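2장. 중고 데스크톱에 Skurkamari 설치하기

2장은 쓰지 않는 데스크톱 PC를 가정이나 작은 사무실의 파일 보관 서버로 바꾸는 과정을 다룹니다. 완제품인 Bellis 본체를 구입한 사용자는 2장을 건너뛰고 3장 「첫 로그인」부터 읽으십시오. Bellis에는 Skurkamari가 설치된 상태로 출고됩니다.

2.1 시작하기 전에

설치를 시작하면 대상 디스크의 내용이 모두 지워집니다. 필요한 파일은 미리 다른 곳에 옮겨 두십시오. 설치 도중에는 취소할 수 없습니다.

준비물
- 64비트 프로세서가 들어 있는 데스크톱 PC
- 시스템용 디스크 하나와 보관용 디스크 하나 이상
- 설치용 USB 메모리
- 유선 랜 케이블
- 설치할 때만 쓸 모니터와 키보드
- 십자드라이버
- 설정을 확인할 다른 PC 또는 휴대전화

노트북에도 설치할 수는 있으나 덮개를 닫았을 때의 동작이 기종마다 다르므로 지원 대상에 넣지 않습니다. 가상 머신에 설치하는 방법은 부록 B를 참고하십시오.

시스템용 디스크와 보관용 디스크는 반드시 분리해야 합니다. 디스크 하나를 나누어 두 용도로 쓰는 구성은 설치 프로그램이 거부합니다. 시스템용 디스크는 용량이 클 필요가 없습니다. 운영 파일과 기록을 합쳐도 100GB면 넉넉합니다. 보관용 디스크는 현재 가지고 있는 자료의 두 배 이상을 권합니다. 사진과 동영상은 예상보다 빨리 늘어나고, 이전 버전 보관 기능(4장)을 켜면 지운 파일도 한동안 공간을 차지합니다.

참고: 다른 서버에서 쓰던 보관용 디스크를 그대로 가져오려면 이 절차를 따르지 말고 6.4 「보관함 옮기기」를 보십시오. 순서를 바꾸면 보관함 정보가 초기화됩니다.

2.2 놓을 장소 정하기

서버는 하루 종일 켜져 있습니다. 침실이나 책상 바로 옆보다는 복도 수납장, 창고 방, 공유기가 있는 거실 구석이 낫습니다. 다음 조건을 확인하십시오.

- 공유기와 랜 케이블로 직접 연결할 수 있는 거리
- 벽에 고정된 콘센트. 여러 기기가 물린 멀티탭은 피하십시오.
- 앞뒤로 바람이 통할 공간
- 직사광선, 난방 기구, 가습기에서 떨어진 위치

문이 달린 가구 안에 넣을 때는 뒤판에 통풍구가 있어야 합니다. 여름에는 문을 열어 두는 편이 좋습니다. 관리 화면의 「상태」 항목에서 디스크 온도를 볼 수 있으니 설치 후 며칠 동안은 낮과 밤의 온도를 비교해 보십시오.

주의: 바닥 난방을 하는 방에서는 본체를 바닥에 직접 놓지 마십시오. 낮은 받침이나 선반을 쓰십시오.

2.3 본체 점검

오래 쓰지 않은 PC는 설치 전에 안을 한 번 열어 보는 것이 좋습니다. 설치가 실패했다는 문의 가운데 상당수는 먼지, 느슨한 케이블, 수명이 다한 메인보드 전지가 원인입니다.

1. 전원을 끄고 전원 케이블을 뽑습니다.
2. 전원 버튼을 몇 초간 눌러 남은 전기를 빼냅니다.
3. 나머지 케이블을 모두 분리합니다.
4. 본체를 평평하고 튼튼한 작업대에 눕힙니다. 열리는 쪽 패널이 위로 오게 하십시오.
5. 옆면 패널의 나사를 풀고 패널을 뒤로 밀어 엽니다. 나사 없이 걸쇠로 여는 케이스도 있습니다.
6. 금속 섀시의 도색되지 않은 부분을 손으로 만져 정전기를 없앱니다. 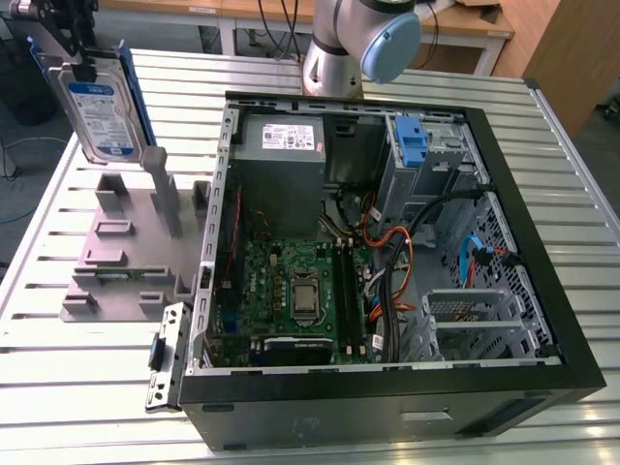
7. 먼지를 제거합니다. 압축 공기를 쓸 때는 냉각 팬의 날개를 손가락으로 잡아 헛돌지 않게 하십시오. 진공청소기는 쓰지 마십시오.
8. 메모리를 꽂거나 다시 꽂습니다. 양쪽 고정쇠가 딸깍 소리를 내며 닫혀야 합니다. 한쪽만 닫히는 고정쇠라면 반대쪽이 끝까지 들어갔는지 눈으로 확인하십시오.
9. 프로세서와 냉각 장치 사이의 열전도 물질이 굳어 있으면 닦아 내고 새로 바릅니다. 얇게 펴 바르는 것으로 충분합니다.
10. 메인보드의 동전형 전지를 새것으로 바꿉니다. 전지를 바꾸면 BIOS 설정이 초기화되므로 2.5의 설정을 반드시 다시 하십시오.
11. 쓰지 않는 확장 카드를 뺍니다. 별도의 그래픽 카드는 서버로 쓸 때 필요하지 않습니다. 다만 메인보드에 화면 출력 단자가 없는 기종은 설치가 끝날 때까지 꽂아 두십시오.

메모리 용량에 대하여
Skurkamari는 적은 메모리로도 동작합니다. 다만 사진 미리보기를 만들 때와 여러 사람이 동시에 접속할 때는 차이가 납니다. 메모리를 추가하려면 메인보드 설명서에서 규격을 확인하십시오. 규격이 다른 메모리를 억지로 끼우면 슬롯이 망가집니다.

주의: 전원 공급 장치의 덮개는 열지 마십시오. 케이블을 뽑은 뒤에도 내부에 전기가 남아 있습니다. 타는 냄새가 나거나 팬이 돌지 않으면 수리하지 말고 통째로 교체하십시오.

2.4 보관용 디스크 장착

보관용 디스크는 하나만 써도 되지만 같은 용량의 디스크를 쌍으로 쓰는 「복제 보관함」을 권합니다. 한쪽이 고장 나도 다른 쪽에 같은 내용이 남습니다. 복제 보관함은 나중에 디스크를 추가해 전환할 수도 있습니다. 이때 기존 자료를 새 디스크에 복사하는 동안 속도가 느려집니다.

디스크를 고를 때 확인할 점
- 사용 시간이 긴 디스크는 보관용으로 쓰지 마십시오. 시스템용으로는 쓸 수 있습니다.
- 복제 보관함의 실제 용량은 둘 중 작은 쪽에 맞춰집니다.
- 외장 USB 디스크는 보관용으로 등록할 수 없고 백업용으로만 등록할 수 있습니다.
- 디스크 라벨의 일련번호를 적어 두십시오. 고장이 났을 때 관리 화면은 디스크를 일련번호로 표시합니다. 같은 제품이 나란히 들어 있으면 번호 없이는 구별하기 어렵습니다.

장착 순서
1. 케이스의 고정 방식을 확인합니다. 나사로 직접 조이는 방식과 플라스틱 캐디에 끼워 넣는 방식이 있습니다.
2. 캐디 방식이면 캐디를 살짝 벌려 디스크를 넣고, 옆면의 돌기를 디스크의 나사 구멍에 맞춥니다.
3. 디스크의 단자가 케이블 쪽을 향하게 하여 베이에 넣습니다. 끝까지 들어가지 않으면 힘을 주지 말고 꺼내서 방향을 다시 확인하십시오.
4. 데이터 케이블을 메인보드와 디스크에 연결합니다. 시스템용 디스크를 가장 낮은 번호의 단자에 꽂으면 설치 화면에서 찾기 쉽습니다.
5. 전원 케이블을 연결합니다.
6. 케이블이 팬에 닿지 않게 정리하고 옆면 패널을 닫습니다.

주의: 전원이 켜진 상태에서 디스크를 꽂거나 빼지 마십시오. 디스크를 떨어뜨렸다면 겉이 멀쩡해도 보관용으로 쓰지 마십시오.
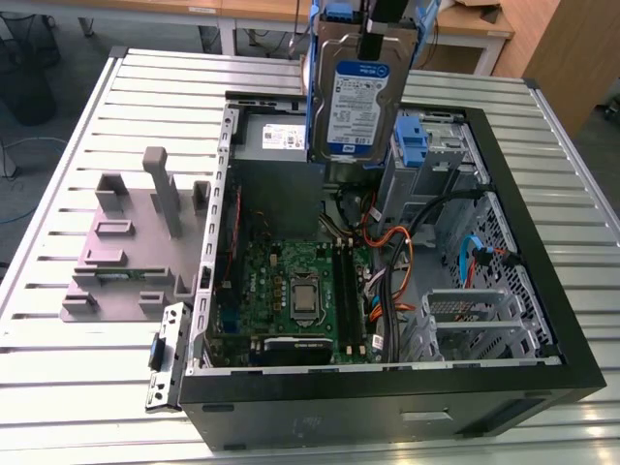 2.5 BIOS 설정

본체에 모니터와 키보드, 랜 케이블을 연결하고 전원을 켭니다. 제조사 로고가 나올 때 지정된 키를 눌러 BIOS 설정 화면으로 들어갑니다. 키는 기종마다 다르며 로고 화면 아래쪽에 표시되는 경우가 많습니다.

다음 항목을 바꾸십시오. 괄호 안은 기종에 따라 달리 부르는 이름입니다.

- 날짜와 시간: 현재 시각에 맞춥니다. 시각이 크게 틀리면 업데이트 서버의 인증서 확인이 실패합니다.
- SATA 모드(저장 장치 모드): AHCI
- 정전 후 동작(AC 전원 복구): 켜짐
- 키보드 없음 오류(Halt On): 무시
- 부팅 순서: USB를 첫 번째로

저장하고 종료합니다. 「정전 후 동작」 항목이 없는 기종은 정전이 끝난 뒤 직접 전원 버튼을 눌러야 합니다.

2.6 설치용 USB 만들기

1. 다른 PC에서 Penason 지원 페이지에 접속해 Skurkamari 설치 이미지를 내려받습니다.
2. 같은 페이지에서 Uvow를 내려받아 실행합니다. Uvow는 설치 이미지를 USB에 기록하고 확인하는 도구입니다.
3. USB 메모리를 꽂고 Uvow의 「대상」 목록에서 고릅니다. USB의 내용은 모두 지워집니다.
4. 「이미지」에서 내려받은 파일을 고릅니다.
5. 「기록」을 누르고 끝날 때까지 기다립니다.
6. 「확인」을 누릅니다. 「일치」가 표시되면 USB를 안전하게 제거합니다.

「불일치」가 표시되면 이미지를 다시 내려받으십시오. 그래도 같은 결과가 나오면 다른 USB 메모리를 쓰십시오. 「불일치」 상태의 USB로 설치를 진행하면 중간에 멈출 수 있습니다.

2.7 설치

1. 설치용 USB를 본체 뒤쪽 단자에 꽂고 전원을 켭니다.
2. 언어를 고릅니다. 여기서 고른 언어는 나중에 관리 화면에서 바꿀 수 있습니다.
3. 「새로 설치」를 고릅니다.
4. 시스템용 디스크를 고릅니다. 용량과 일련번호를 메모와 비교하십시오.
5. 보관용 디스크를 고르고 「단일」 또는 「복제」를 정합니다.
6. 서버 이름을 입력합니다. 영문 소문자와 숫자, 붙임표만 쓸 수 있습니다.
7. 관리자 암호를 입력합니다. 이 암호는 복구할 수 없습니다. 종이에 적어 서버와 다른 곳에 보관하십시오.
8. 요약 화면의 내용을 읽고 「설치 시작」을 누릅니다.
9. 「설치가 끝났습니다」가 나오면 USB를 뽑고 Enter 키를 누릅니다.

다시 켜진 뒤 화면에 주소가 표시됩니다. 같은 공유기에 연결된 PC나 휴대전화의 웹 브라우저에 그 주소를 입력하십시오. 로그인 화면이 나오면 설치는 정상입니다. 이제 모니터와 키보드를 분리해도 됩니다.

참고: 첫 부팅에서는 보관함을 준비하는 작업 때문에 시간이 더 걸립니다. 300초가 지나도 주소가 나오지 않으면 2.9를 보십시오.

2.8 설치 직후에 할 일

고정 주소 지정
공유기가 서버에 매번 다른 주소를 줄 수 있습니다. 공유기 관리 화면의 「주소 예약」 또는 비슷한 이름의 항목에서 서버를 등록하십시오. 서버 쪽에서 주소를 직접 입력하는 방법도 있으나 공유기를 바꿨을 때 접속이 끊기므로 권하지 않습니다.

사용자 추가
관리자 계정을 일상 용도로 쓰지 마십시오. 「사용자」 메뉴에서 가족이나 동료마다 계정을 만들고 공유 폴더의 권한을 정합니다. 권한은 「읽기」와 「읽기 및 쓰기」로 나뉩니다. 어린이 계정에는 「읽기」만 주는 것이 안전합니다.

시험 전송
50MB 정도의 파일 대신 실제로 쓸 폴더 하나를 통째로 올려 보십시오. 파일 이름에 한글과 띄어쓰기가 섞인 폴더가 좋습니다. 올린 뒤 다른 기기에서 열어 이름과 날짜가 그대로인지 확인합니다.

정기 검사
「유지 관리」에서 디스크 검사 요일을 정합니다. 기본값은 일요일 새벽입니다. 검사 중에도 파일을 쓸 수 있지만 속도가 떨어집니다. 주말에 주로 사용하는 집에서는 평일로 바꾸십시오.

백업
복제 보관함은 백업을 대신하지 못합니다. 실수로 지운 파일은 양쪽 디스크에서 함께 지워집니다. 외장 디스크를 백업용으로 등록하고, 백업이 끝나면 분리해 다른 장소에 두십시오. 자세한 절차는 5장에 있습니다.

2.9 문제 해결

전원은 들어오는데 화면이 나오지 않음
모니터 케이블이 메인보드의 출력 단자에 꽂혀 있는지, 그래픽 카드에 꽂혀 있는지 확인하고 다른 쪽으로 바꿔 봅니다. 메모리를 하나만 꽂고 켜 봅니다. 경고음이 반복되면 메인보드 설명서에서 소리의 의미를 찾으십시오.

USB로 부팅되지 않음
BIOS의 부팅 순서를 다시 확인합니다. 오래된 기종은 앞쪽 USB 단자로 부팅하지 못하는 경우가 있습니다.

보관용 디스크가 목록에 없음
전원을 끄고 데이터 케이블과 전원 케이블을 다시 꽂습니다. 메인보드의 다른 단자로 바꿔 봅니다. BIOS에서도 보이지 않으면 케이블이나 디스크의 고장입니다.

「보관함에 기존 정보가 있습니다」라는 메시지
예전에 서버에서 쓰던 디스크입니다. 내용이 필요 없으면 「지우고 계속」을 고릅니다. 필요하면 설치를 멈추고 6.4를 보십시오.

주소가 표시되지 않음
랜 케이블의 양쪽 끝을 확인합니다. 단자의 표시등이 꺼져 있으면 케이블을 바꾸거나 공유기의 다른 단자에 꽂습니다. 표시등이 켜져 있는데도 주소가 없으면 공유기를 껐다 켠 뒤 서버를 다시 시작합니다.

주소는 나오는데 접속되지 않음
휴대전화가 손님용 와이파이에 연결되어 있지 않은지 확인하십시오. 손님용 와이파이에서는 서버가 보이지 않습니다. 주소 앞의 http와 https를 바꿔 입력해 봅니다.

설치가 중간에 멈춤
화면 아래의 오류 번호를 적고 전원 버튼을 길게 눌러 끕니다. USB를 Uvow로 다시 확인한 뒤 처음부터 설치합니다. 같은 번호가 다시 나오면 부록 A의 오류 표에서 찾으십시오.

며칠에 한 번씩 저절로 꺼짐
「기록」 메뉴에서 꺼지기 직전의 온도를 확인합니다. 온도가 높았다면 먼지와 팬을 점검하고 2.2의 장소 조건을 다시 보십시오. 온도가 정상이면 전원 공급 장치를 의심해야 합니다.

다음 장에서는 첫 로그인과 공유 폴더 만들기를 설명합니다.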